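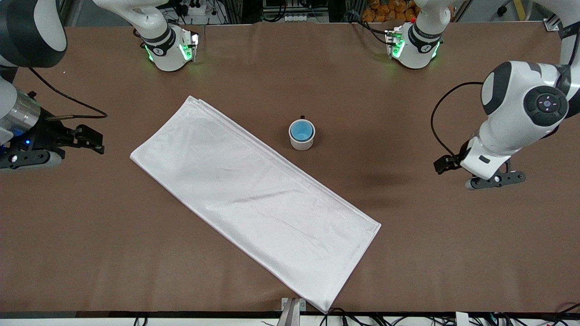 Textile condition check, sacristy and lower vestry, Birnadside church. The check covers altar linens, frontals, two banners and the cupboards they are kept in. Linens are examined one at a time on a clear surface, first folded and then opened. A white cloth folded into a long rectangle, with the layered edges running parallel down one long side, shows the inspector where the load falls: along those edges. Soft creases over the flat area are recorded but do not lower the grade. Grades are A (sound), B (monitor), C (treat) and D (withdraw from use).

Inspector: Gifty Mahama
Period: June
Previous check: June, preceding year

1. Access and floor
Vestry step edge marked: Yes
Walkway to cupboards clear: No
Comment: Two candle stands were in the walkway. Moved to the north wall during the check. Return them to the store.

2. Storage cupboard (Kokkonen, four drawers)
Runners secure: Yes
Anti-tip bracket fixed to masonry: Yes, one screw proud
Interior free of frass and webbing: Yes
Comment: Drawer 3 binds at two-thirds travel. Do not force. Bottom drawer lining is acidic board and is to be replaced with the unbuffered stock already on site.

3. Environment
Logger reading within band: Partly
Comment: The Ernar logger holds 4000 readings and had filled before the check. 2685 were usable. The remainder come from the weeks when the unit sat on the radiator shelf and have been excluded. Relocate to the middle drawer and download quarterly.

4. Light
Blind operational: Yes
Level at vestment press, blind open: 685 lux
Comment: Too high for dyed silk. Keep the blind down except during vesting. The red frontal has faded on the exposed fold, grade B.

5. Altar linens
Hems intact: Yes, except item L7
Wax residue: L2, L9
Fold lines weakened: L4
Comment: L4 has split threads at the centre fold, grade C. Refold on a different line or store rolled on a 75 mm tube. Wax on L2 and L9 is not to be ironed out. L7 hem open for 15 cm, grade B, hand stitch only.

6. Banners
Poles and finials secure: One of two
Hanging sleeve sound: Yes
Comment: The finial on the processional banner turns freely on its thread. Withdrawn, grade D, until refitted. The banner itself is grade A.

7. Candles and ignition sources
Kept apart from textiles: No
Extinguisher in date: Yes
Comment: Box of tapers found on top of the linen cupboard. Removed. Repeat finding from the previous check.

8. Cleaning products
Labelled: Yes
Comment: Didance spray is for the tiled floor only. One bottle was in the press. No staining seen.

Actions
Refit finial: before next procession
Replace drawer lining: within one month
Assess L4: refer to conservator
Metal cabinet for tapers: quote outstanding

Result: pass with conditions. Sections 1, 6 and 7 to be rechecked.
Signed: G. Mahama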